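About > Who we are > How we teach

Hi, I'm Annelies Plattner, and I look after the teaching side of Dulloda. If you've wandered over from the Joshi page wondering what we do all day, you're in the right spot.

Short version: we show robots how to do household jobs by doing them ourselves. We hold the grippers in our own hands, do the job the way we'd like it done, and save the whole thing so a robot can learn from it. No typing out every little movement. I couldn't program my way out of a paper bag (Vinzenz does that part), but I can plump a cushion, and that's what pays my wages!

Vinzenz Rüegg and I started in my garage with one pair of grippers and a basket of tea towels. These days there are 4 of us, plus whoever we can talk into a Sunday shift, and we've recorded nearly 2700 demonstrations. Our longest set is Vondholm, all soft furnishings, with 1046 takes in it — I've got a favourite, and it's the one where I finally got a bolster to stand up straight.

Soft things are our specialty. A mug keeps its shape when you grab it. A cushion squashes and flops, and if you pinch it too low the top goes wandering off on its own. New people always squeeze too hard. I tell them to slow down and pretend they're carrying somebody's cake.

We do some remote driving too, with a set-up we call Zenance, where you sit at a desk and steer the arm from there. It's great fun, but I still reckon hands-on is quicker to learn. Most people get the feel of it in 60 minutes, and by then they've usually got strong opinions about pillowcases.
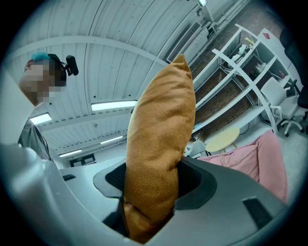 The orange cushion, held upright.
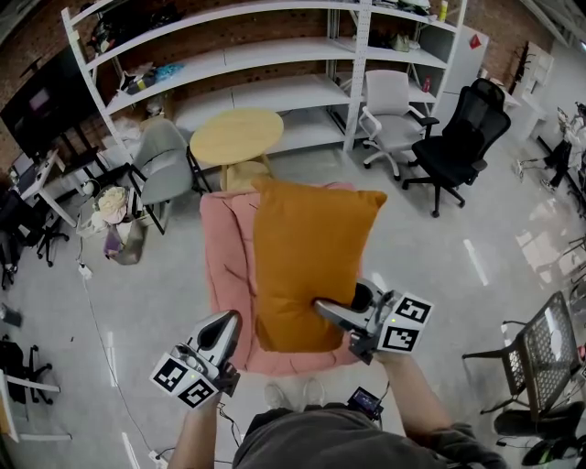 Dulloda Workshop Notes, No. 4

If you'd like to come and have a go, send us a note. You don't need any background in robots, just comfy shoes and a bit of patience. Tell us which chores you can't stand as well — we keep a list, and fitted sheets are winning by a mile.

Contact us | © Dulloda | Back to top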